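Home | News | Events | Swap Table | Back Issues | Contact

The Grurnwood Neighbor, April 2023

HOME CORNER: THE BED-TOP SORT

Of everything we tried over the winter, this is the one I keep telling people about, so Mortimer said I'd better write it up and stop cornering everyone at the Heywood bus stop. Fine! Gladly!

The bed-top sort goes like this. You pick one bed. You carry all the homeless small stuff in the room over to it, plus whatever laundry has been folded and never put away, and you don't stop until the bed has been cleared again. It has to be a bed because sooner or later you want to sleep in it. A table will let you wander off for a week (mine has), and a floor is worse.

I first heard of it in December at the Lerstead swap evening, where a woman ahead of me in the soup line told me she'd done her whole apartment that way, one bed at a time, and had come away with 30 hair ties and enough loose change for lunch. I went home and tried it the same night. I was up far too late and I loved it.

A few things we've learned between us since then.

Folded laundry goes at the far end, in piles, and it stays there until the small things are finished. I know it's tempting to put the clothes away first, since they're the big, satisfying part. Resist! Once you open the wardrobe you'll start in on the wardrobe, and then the afternoon is gone. Put the bulky things on top, fleeces and so on, or they slide off and take the pile with them.

Push the quilt over to one side. You don't need to fold it. You'll only want it back.

Small things come to the middle, near where you're sitting, and you deal with a handful at a time. Fruit, nuts, packets of this and that, hair things, whatever has been living on the ledge or at the bottom of a bag. Snacks are the surprise of every sort I've done. I had no idea how much food travels around a bedroom. Mandarins go back to the kitchen bowl, or into you.
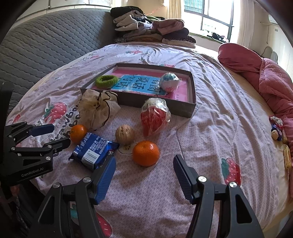
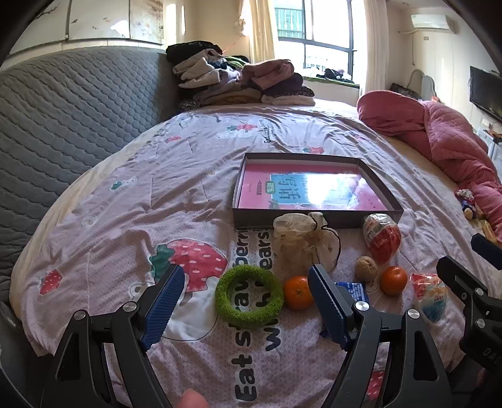

Fruit, a walnut, a snack packet and a scrunchie in the first; the folded piles at the far end of the bed in the second.

I do love a strawberry print, by the way. My old sheets from Nadolness had cherries on them and I wore them down to nothing.

Now, the packets. Mortimer Villanueva has strong views on packets and he asked me to pass them along. Turn each one over, find the date, and decide right then. If it's sealed and in date it goes to the kitchen or onto the swap table. If you can't find a date, eat it or toss it today. He keeps a shoebox for the sealed ones and brings it down at the end of the month, and the kids know exactly which box it is.

Toys get their own spot on the bed and one rule, which is that the owner has to be asked. I broke this once over a plastic horse. I won't be breaking it again.

Scrunchies I now hang over a hook on the inside of the wardrobe door. A jar works too, but the fabric ones, the sheer ones especially, come out all squashed. If you have a better idea, please send it in, I have a drawer full of them.

How long does it take? My first one ran 100 minutes and that was with two breaks for tea. I'm a good deal faster now, mostly because there's less to find. Do it by daylight if you can, with the curtains pulled well back. You see the little things on a patterned sheet so much better, and you feel less like you're being punished.

The window ledge counts as part of the room! So does the top of the TV cabinet, if you have one. I used to skip both and wonder why the place still looked busy when I was done. These days I do the ledge last, once I've got some momentum, and whatever is on it goes across to the bed in one armload.

We'd like to get a few more households trying this before summer. Pick your bed, have a go, and let us know what turned up. Notes can go in the box by the Heywood entrance or by reply to this newsletter. Last month's item on mending zippers brought in so many letters that we're still reading them, and there's a second batch of zipper tips coming next time, including one with a candle stub that I've already used on two jackets and a tent bag.

Swap table donations: sealed food and clean clothes only, please, and no more mugs until we've found homes for the ones we have.

Share | Print | 685 views | 30 comments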